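Trornbridge Linen Share – notes from the February get-together

Started at 6:30 pm, Refugio Orozco in the chair. Last month's notes were approved with one spelling fixed (Cumetska, with a "k").

1. Towel drive
What a month! We've taken in 292 towels, and 184 of them are already folded and ready for the Flornov shelter. Big thanks to everyone who dropped off at Cumetska Hall.

2. Folding
Long and happy talk on this one. We agreed on thirds lengthwise, then in half, with the folded edge facing out. Bunched-up towels get shaken out flat on the mat first – it really does make the corners easier to find.
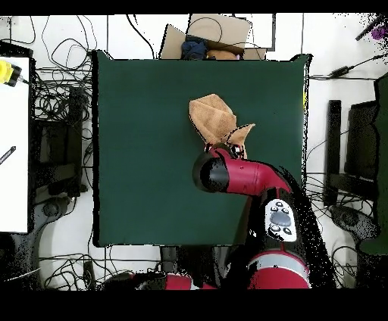

Kazimiera Głowacki asked if hand towels could be rolled instead, as they take up less shelf space that way. Agreed, and she'll bring a few rolled ones next time so we can compare.

3. Boxes
Tan and navy can share a box. Refugio will ask Tokgöz for 100 labels. We'd love to get to more than 200 folded before the van comes!

4. Other
Key to the side door still missing. Snacks were great – recipe for the lemon bars to go around by email.

Closed at 7:45 pm.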